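The toy box, round two

January 28, 2020

Ok quick one tonight, I have maybe twenty minutes before I need to get the laundry out. 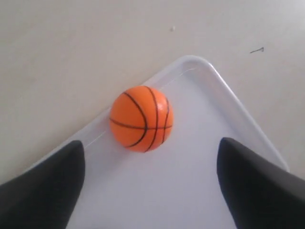

So. The small toys. I said in August I was going to deal with the small toys and then I did not deal with the small toys. They just moved. From the big box to the basket, from the basket to the windowsill, from the windowsill to a bag in the hall with a broken umbrella in it. You know the kind I mean. Party bag stuff. Mini balls, plastic animals, the wheels off things.

What finally got me going was Noemí. She was over for coffee and sat down on a giraffe. Very nice about it. Then she asked where the giraffe lived and I didn't have an answer, and she looked at me like, well, there's your problem. She does trays. Shallow ones, one kind of thing per tray, no lids. I've always been a deep box person. Deep boxes are where toys go to be forgotten and I had five of them.

Went out and got trays the next day. White plastic, nothing fancy. I got the cheap ones from Morelli and they're fine, a bit slidey on the table but fine. I looked at the Ollau system too, the one with the rails and the matching labels, and the full set came to 2699 with the frame. No. For something that holds plastic farm animals, no. Total for mine was 471 and that includes a drawer divider I didn't need and will probably return. (I won't return it.)

The way I did it, in case you're also standing in a hallway holding a bag:

Dumped everything on the kitchen table. Everything. This was a mistake with dinner coming but it does force you to finish.

Pulled out trash first. Dried up markers, half a balloon, a sticker sheet with no stickers.

Then balls, because they roll and were driving me nuts. The little basketball got a tray and then every other ball had to go somewhere so now balls is a category. A ball in a shallow tray stays put pretty well as long as the lip is raised, I'd worried about that. You want the lip. I tried a flat lid from a storage tub first and spent the next ten minutes on my knees by the fridge.

After that: animals, cars, people, food (tiny food, why is there so much tiny food), and "other." Other was supposed to be small. Other is currently the biggest.

My rule was if it fits in a kid's hand it gets a tray and if it doesn't it goes on the low shelf. Held up ok until we got to the fire truck. Fire truck fits in Dario's hand if he really commits. We had a whole negotiation. It's on the shelf, with visiting rights to the car tray.

Washing -- I did wash them. Warm water and dish soap in the sink, old toothbrush for the grooves, laid out on a towel. The solid plastic ones were easy. Anything with a hole in it holds water forever, so don't dunk the squirty bath ones with the rest, they'll dribble on everything for a day. Ask me how I know. The sticky stuff on the farm fence came off with a little cooking oil and a paper towel, which was my mother in law's tip and annoyingly it worked. Thank you Margit.

Where it stands now: trays are on the bottom two shelves in the living room, where the DVDs used to be. No labels yet. Palesa next door says put a photo of the thing on the front of each tray for kids who don't read, and I think she's right, but that means printing, and the printer is its own blog post. For now they just look in and see. With a shallow tray you can, thats sort of the whole point.

Dario can put the balls away himself. He's done it twice. The animals he prefers to line up along the baseboard and I've decided I can live with that, I just step wide.

Still to do
-- puzzles, three of them are missing pieces and I know it and I keep them anyway
-- the dress up bin, smells a bit like basement
-- crayons. Do I sort crayons? Is that a thing people do? Somebody tell me
-- find out whose the purple dinosaur is because it is definately not ours

A couple of you asked about the shelf from the last post. It's an Irkar, secondhand, I screwed it to the wall with two brackets and would not skip that with a climber in the house. Color is just white. I painted over the brown.

Dryer's buzzing. More when I've done the puzzles.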